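Section 4. Fitting the Privacy Divider and Clearing the Desktop

This section applies to the Torvik long desk, white top, with the dark gray privacy divider. Attach the legs and level the top (Section 3) before you begin. Allow 30 minutes for two people.

4.1 Fitting the divider

1. Wipe the back edge of the desktop with a dry cloth.
2. Set the clips along the back edge, spaced at intervals. Finger-tighten only.
3. Lower the divider into the clips with the curved edge facing up. Keep it upright - do not lean it against the wall while the clips are open.
4. Check that the divider follows the line of the desktop from end to end, then tighten each clip 2 turns with the key supplied.

CAUTION: Do not overtighten. Excess force will mark the desktop coating.

4.2 Cable grommet

1. Locate the round gray grommet in the desktop.
2. Feed power leads up from below, plug end first.
3. Leave enough slack for the leads to lie flat.

NOTE: Keep liquids away from the grommet. Pitchers and other open vessels must stand upright when filled. Empty them before moving or tilting them.

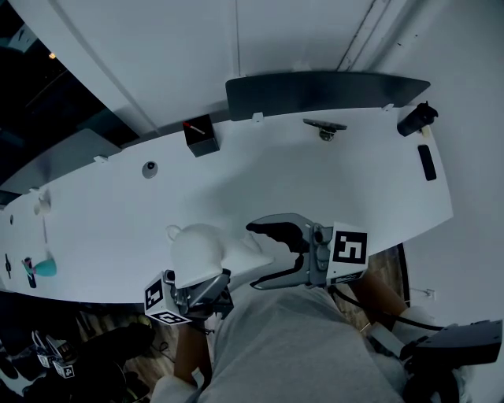
Fig. 4-1. Desktop with divider fitted; pitcher at the front edge.

4.3 Clearing the desktop

1. Remove phones, small boxes and containers from the back of the desk before wiping down.
2. Stand cylindrical containers upright, or store them off the desk. They can roll when left on their side.
3. Store matches away from the desk.
4. Collect loose clamps and threaded fittings. Check them against the parts list in Appendix B before discarding any.
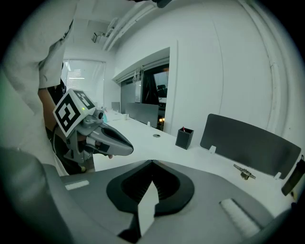 5. Wipe the top from the divider toward the front edge with a damp cloth, then dry it. Do not use Drastach solvent cleaner or any abrasive pad.
6. Recheck the clips after 30 days of use and retighten if the divider moves when pressed.

Replacement clips are supplied in bags under part number 393. Direct questions on this section to Lamisi Korletey, Zilico Technical Documents.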